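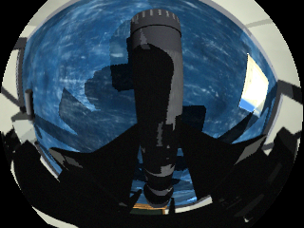

第四章讲怎么把选区名册装进 Grarkell，并且在投票日之前还能从里面找出人来。装之前先定底色，系统默认给每个选区铺一层浅黄，跟“态度未定”的标记颜色一模一样，上次在贝诺拉（Benora）有人对着屏幕高兴了一下午，以为全区都在等我们去说服。请把底色换成深蓝，照着图上那片大的蓝面来挑就行，中等偏亮到藏青之间都可以，但那种细细的白色和浅蓝条纹不要，条纹在系统里表示“选区边界有争议”，一旦出现，县里会打电话来。

分享 60 评论 5

4.1 开始之前

你需要准备的东西：选举办公室发的名册文件、分部的登录口令、一台能连续开机一晚上的电脑，以及比较稳定的情绪。名册文件只能由登记过的经手人领取，领取时要签字，签字的那张纸请拍照留底。Lensa Lencho 负责发口令，她不接受“忘了”作为重发的理由，但接受“键盘坏了”。

本章以贝诺拉第三选区为准，名册共 2263 人。别的选区照做，数字换成自己的。如果你的名册刚好也是 2263 人，请先检查是不是拿错了文件。

4.2 导入名册

1. 打开 Grarkell，选“选区”，再选“新建”。名称写官方全称，不要写“咱们区”“老地方”或者现任议员的外号。名称会印在每一张走访单的页眉上，而走访单总有一张会掉在现任议员家门口。

2. 点“导入”，选中名册文件。系统会问“是否信任此来源”。选“是”。这个问题问的是文件格式，不是问你对选举办公室的看法。

3. 对照列名。名册里的“街道”对应系统里的“地址一”，“门牌”对应“地址二”，“投票站”对应“投票站”。最后这一项是全套软件里唯一对得上的，请珍惜。

4. 分批导入，每批 200 人。一次全传也能传，进度条会走到头，然后显示“成功”，名册里只有最后一条街。

5. 每批传完等 60 秒再传下一批。等待期间不要点“刷新”。也不要点“加速”，那个按钮打开的是续费页面。

6. 全部传完后看右上角的总人数，应当与名册首页的人数一致。多出来的通常是重名，少了的通常是同住一户被合并成了一个人。后一种情况务必改回来，夫妻俩投给同一个党的时代已经过去了。

注意：导入过程中电脑休眠，当前这一批作废，已传完的各批不受影响。从作废的那批重新开始，不必从头来。Kane Quinlan 四月份从头来过三遍，他要求我们把这句话写进手册。

4.3 设置态度标记

系统自带的标记分为“坚定支持”“倾向支持”“未定”“倾向对方”“坚定对方”。有些分部嫌不够用，自己加了“说会投但眼神飘忽”“只谈下水道”“把我们当成卖净水器的”。自定义标记可以加，但要遵守下面几条。

1. 进入“标记管理”，点“新增”。名称不超过十个字，超过的部分在走访单上会印到下一位选民头上。

2. 给新标记指定一个归类。每个自定义标记都必须归到自带标记之一，否则汇总时系统会统统算成“坚定支持”。这是 Grarkell 的出厂设置，我们反映过，对方回信说用户普遍对此感到满意。

3. 不得用标记记录选民的健康、宗教、家庭纠纷或狗的政治倾向。前几项是法律规定，最后一项是因为已经有人写了。

4. 保存，退出，再登录一次，看新标记还在不在。不在的话重做第 1 步，并把名称里的感叹号去掉。

注意：选民依法有权查看系统里关于自己的记录。写任何备注之前，请想象本人正站在你身后念出声来。“此人话多”可以改成“关心多项议题”。

4.4 划分走访路线

1. 在地图上框选街道。一条路线以一个人一个晚上走得完为准，候选人自己走的路线减半，他每到一户都要进去坐。

2. 给路线指派走访人。不要把人派到自己住的那条街，也不要派到前妻、前夫或前竞选搭档住的那条街。系统不会提示这一点，请人工核对。

3. 点“排序”，选“按门牌”。另有一项“智能排序”，它会算出直线距离最短的走法，途中需要穿过河。

4. 打印走访单。分部的 Merrick 打印机只认单面，选双面它会照印，只是把两面印在同一面上。

5. 把打印好的走访单按路线装袋，袋子外面写路线编号，不写姓名。走完当晚交回，缺页要当场登记。

当心：走访单上有姓名和住址，属于受管制的选举资料。不得留在车座上，不得垫饭盒，不得拍照发到群里问“这家人是不是就是那家人”。遗失一页，须在当天上报比尔特维尔（Biltevel）总部的数据专员，越晚报，要填的表越长。

4.5 录入走访结果

1. 走访人交单后，由录入员逐条录入。录入员和走访人不能是同一个人，以免支持率在从门口到键盘的路上自然增长。

2. 看不清的字迹留空，打问号，不要猜。“未”和“来”在潦草的时候很像，一个是还没谈，一个是答应来帮忙发传单，差别不小。

3. 没人应门的记“无人”，不记“反对”。窗帘动了一下也记“无人”。

4. 录完一条路线后点“锁定”。锁定后要改，需由 Lensa Lencho 解锁，并在备注里写明原因。“重新感受了一下”不算原因。

5. 候选人本人录入的数据单独放在一栏，不计入预测。请不要主动告诉候选人有这一栏。

4.6 投票日前的检查

投票前一晚，按顺序做下面的事：

1. 导出“坚定支持”和“倾向支持”两份名单，各打印一份。系统在投票日上午一定会慢，下午有时会好。

2. 核对投票站地址。学校礼堂会临时改到体育馆，体育馆会临时改回礼堂，以选举办公室贴在门上的那张纸为准，不以群里转发的为准。

3. 关掉自动短信。默认设置会在每天清晨 5 点向全体选民发一条“早安，您今天想好了吗”，已收到的投诉见附录乙。

4. 备份到分部的硬盘，拔下来，放进带锁的抽屉，钥匙不要也放进去。

4.7 常见故障

总人数每天少一个：有人在用“删除”代替“已走访”。查操作记录，找到这个人，请他喝茶，然后收回权限。

地图整片变白：底色没有保存。回到本章开头重新选一次，选完要点“应用”，光点“确定”不算。

预测显示得票率超过一百：先看 4.3 第 2 步。如果归类都没有问题，再看是不是有人把两个选区的名册导进了同一个选区。在两项都查清之前，请不要把截图发给记者。

口令被锁：连续输错之后要等一晚上才能再试。等待期间可以用纸笔，格式见附录甲。贝诺拉分部上一届全程用的就是附录甲，那一届他们赢了，这件事请不要在 Grarkell 的销售代表面前提起。

本章修订：2019年6月9日。下一章讲传单的堆放。

分享 60 评论 5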